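Drying tumblers: which way up

Posted Sep 1, 2023 in Kitchen

I have been meaning to write up the tumblers for a while. They came from Bevton, clear plastic, with a thick faceted base and a fairly plain wall above it. We bought them after the third glass one went on the terrace tiles, and they have been in daily use since March.

The question is a dull one. After washing, a tumbler can be left upside down on its rim or laid on its side. Upside down is what most people do, and it takes up the least room. On a flat, smooth surface, however, the rim makes a fairly good seal. The air inside stays damp, water runs down the wall and collects in a ring where the plastic meets the table, and the ring is still there the next morning. With hard water it dries to a white line, which then has to be taken off with vinegar.

Laid on its side, the tumbler is open to the room and the air can get in. The drawbacks are that it rolls, and that any water left inside settles along the lowest part of the wall. These roll less than I expected. The base is ribbed and a good deal heavier than the rest, so they tend to swing round and stop.

My test was not elaborate. I washed them by hand at 30 degrees, shook each one once over the sink and put them on the white table by the window. I looked again after 200 minutes, which was when I got back from the shops.

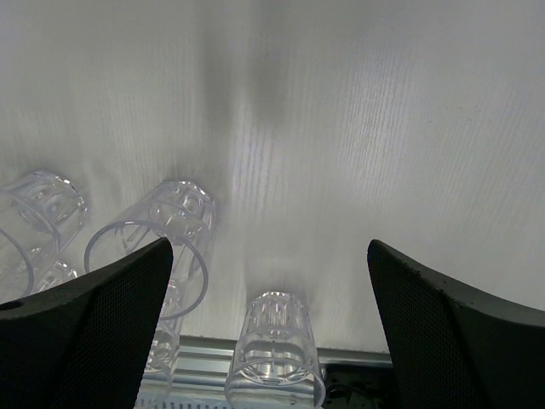
Renzo Caputo wrote in after my earlier note on draining racks to say that the surface matters more than the position, and that a folded tea towel under the rim would settle the whole argument. He may be right. A towel lets some air under the rim and takes up the ring of water. It also needs to be dry to begin with, and in our kitchen the towel is usually the wettest thing in the room. I tried it on two evenings. The rims came out clean, but there was lint on the inside of one and I had to rinse it again.

My results without the towel were as follows. The ones on their sides were dry inside, apart from a thin line of drops along the bottom. The upside-down one was misted over for most of its height. I repeated this on 7 evenings and the order never changed, though on the two rainy ones the difference was small.

The ribs are a separate matter. Water sits in the grooves round the base whichever way the tumbler is left, and limescale builds up there first. A soft toothbrush gets it out. The dishwasher does not, and I have stopped using it for these after the walls started to go cloudy on an older set from Stesance.

What I do now is stand them upside down on the wire rack for the first hour, so that most of the water runs off, and then lay them on their sides on the table overnight with the rims facing the window. Two of them touching will stop each other rolling. They go back in the cupboard the right way up, on the lower shelf, next to the jug.

I still have not found a good way of drying the jug. The handle stops it lying flat and the neck is too narrow for a cloth.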